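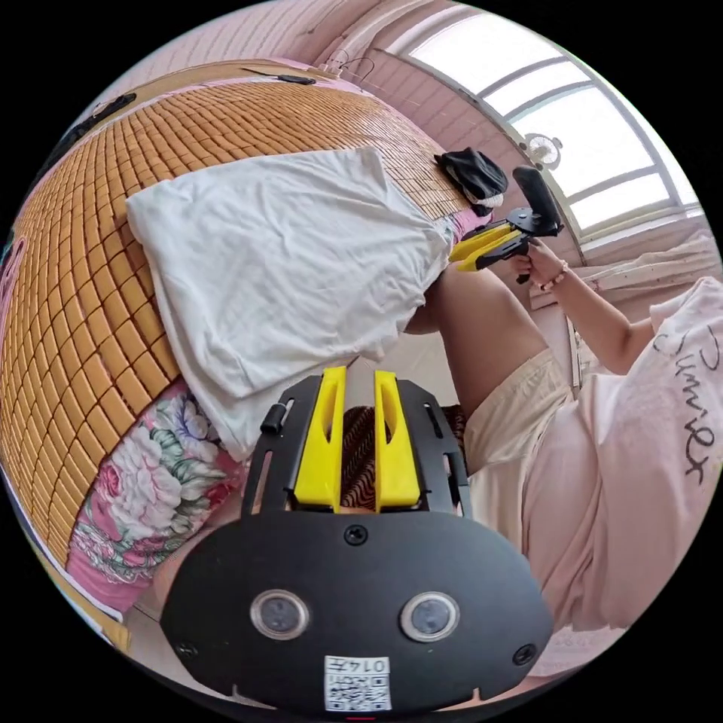 4.2 Finger comparison on garment handling

We compared two sets of fingers for the hand-held grippers, the Dekix and the Hollix. Both sets fit the same housing, so the swap takes one person a few minutes with a screwdriver. The trials were run in furnished bedrooms in Rokville, with garments laid out on the bed and one gripper in each hand. Figure 1 shows the view from one of the two tools, with a white garment spread on a tiled sleeping mat and the second gripper near its right end.

Each operator folded the same 10 garments with both finger sets. After removing recordings with tracking loss, 2000 of the 2120 folds were kept. Operators chose their own folding order and were told only to finish with the garment flat.

The main difference was in the first grasp. Thin cotton on a hard surface gives the fingers very little to close on, and operators using the Hollix set often pinched the mat along with the cloth. The Dekix fingers slid under a hem more easily, but they let go sooner when both hands pulled the fabric tight. Sleeves were hard for both sets. A sleeve folded under the body could rarely be freed in one motion, and we counted a second attempt as a failed grasp.

Camera view mattered more than we expected. The wide lens keeps the other gripper in sight during most two-handed moves — useful for checking alignment afterward — but a bright window behind the bed washed out the edges of white cloth. We discarded 39 further folds from the grasp timing for this reason and kept them in the success rates.

Figure 1. Garment folding trial, seen from one hand-held gripper.

Filed under: Manipulation, End effectors
Shares 10 | Comments 2

Related items
Van Leeuwen wrist mount: notes on cable wear
Roxana Mocanu on calibrating wide lenses
Controller delay in two-handed tasks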